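Can a Robot Do Your Chores Yet?

You have probably seen the videos. A robot folds a T-shirt. A robot puts a cup in the dishwasher. The music is cheerful, the kitchen is spotless, and the video is over before you finish your snack. So why are you still the one picking up your socks?

Let's be a little suspicious and find out.

What the videos leave out

When you watch a robot video, look for small words in the corner. Sometimes they say the film has been sped up. A shirt that takes you a few seconds might take the robot two whole minutes. Sometimes a person is steering the robot from another room, a bit like a video game. The robot's arms are moving, but a human is doing the thinking.

And you only get to see the try that worked. Suppose a company called Brinow shows its robot putting away one plate. Fine. How many plates did it drop first? If the video doesn't tell you, you don't know.

Why is a sock so hard?

Your hands are amazing, even if they are sticky right now. You can reach into a laundry pile without looking and pull out one sock. Your skin tells you it is soft. Your fingers know how hard to squeeze.

A robot has to work all of that out. A sock never lies the same way twice. It bunches up, it turns inside out, it hides in a sleeve. Metal boxes are much easier, because a box stays box-shaped when you grab it.

Shiny things cause trouble too. Many robots use cameras to see, and a bright reflection can hide the thing the camera is looking for. Clear tape or a glass of water can be very confusing.

What about factories and stores?

Robots have worked in factories for a long time, and some are very good at it. But look at what they do. A welding robot may make the same move 222 times in one day, with each part waiting in just the right place. Your bedroom is not like that. (Is it?)

Stores are somewhere in between. Say a shop called Rendby wants a robot to stock its shelves. It must pick up a bag of chips without crushing it, then a heavy jar without dropping it, and stop when a toddler runs by. That is a lot to ask.

Practice comes first

Before anyone trusts a robot with a real job, it gets simple work on a plain table. Tape is handy for marking a spot, so people can check whether a tool ended up where it should.
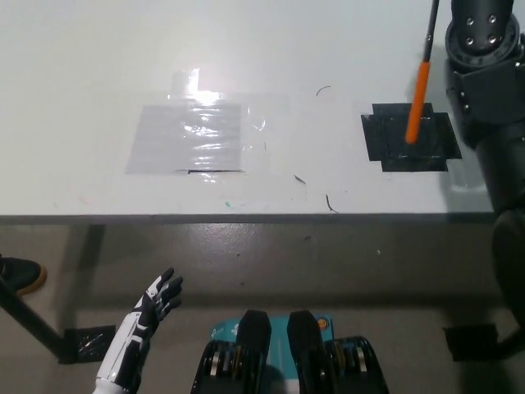 A tool with an orange handle, its lower tip inside a square of black tape. The robot's fingers are at the lower left.

Getting a tool into a square sounds like a game for babies. For a machine it can be real work, and it is still a long way from cleaning a bathroom.

Be a robot detective

Next time someone says a robot can do chores, ask:

Was the video sped up?
Was a person steering?
How many times did it try? Getting it right 27 times out of 100 is a start, but would you let it carry your dinner?
Can it do the job in a messy house it has never seen?

So, can they do it yet? Some robots can do some chores, some of the time, slowly. Robot vacuums do a decent job on floors, as long as you pick up the socks first.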